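Caja rectangular con tapa o solapa: ¿guardarla o tirarla?
Foro Casa y orden > Almacenaje > Mensajes 1 a 8

marisol_t
Abro hilo porque en casa no nos ponemos de acuerdo. Tengo una mesa redonda blanca que acaba siempre llena de cajas de cosas que compramos, y quiero decidir de una vez cuáles se quedan.

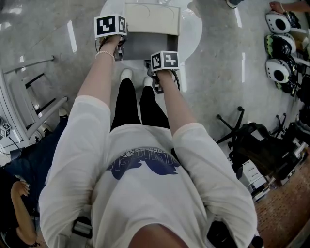
La duda es con las rectangulares de color crema, las que tienen la tapa o solapa que se echa hacia atrás y el interior gris. Me sirven para cables y papeles, pero ocupan bastante. ¿Las guardáis o van al contenedor?

Grumar
Al contenedor. Yo guardé cajas durante años por si había que devolver algo y no devolví nada. Cuando me mudé en mayo tiré 42, casi todas vacías.

pilar_norte
No estoy de acuerdo. Una caja rígida con solapa es mejor que muchas de las que venden para ordenar. Yo las uso para facturas, de pie en la estantería y con una etiqueta en el lomo. Las de cartón fino sí las tiro.

marisol_t
Lo de ponerlas de pie no lo había pensado. ¿No se abre la solapa?

pilar_norte
Algunas sí. A esas les pongo una goma ancha. Si el cierre es de imán no hace falta.

Zuvier
Depende de la medida. Mi estantería es una Andholm con 24 cm de fondo y la mitad de las cajas sobresalen. Mide antes de guardar ninguna.

Y el plástico transparente del embalaje, fuera el mismo día. En mi casa se queda arrugado por la mesa una semana.

Chantal Charbonneau
El plástico limpio y grande yo lo doblo y lo uso para tapar los zapatos de invierno. El pequeño va al amarillo.

Otra cosa, marisol: si la mesa es de blanco brillante, no arrastres las cajas. La mía tiene rayas finas que se ven en cuanto le da la luz. Levantar y apoyar.

Grumar
Guardar plástico para tapar zapatos me parece acumular más. Los zapatos cerrados en plástico cogen olor.

Chantal Charbonneau
Tapar, he dicho, no cerrar. Llevo así varios inviernos y sin problema.

marisol_t
Gracias a todos. He medido la estantería y las crema caben tumbadas, de pie no. Voy a quedarme con dos para cables – una para cargadores y otra para lo demás – y el resto lo bajo esta tarde. Lo de las facturas lo dejo para cuando encuentre una carpeta decente.

Zuvier
Etiqueta la de «lo demás» o en un mes no sabrás qué hay dentro.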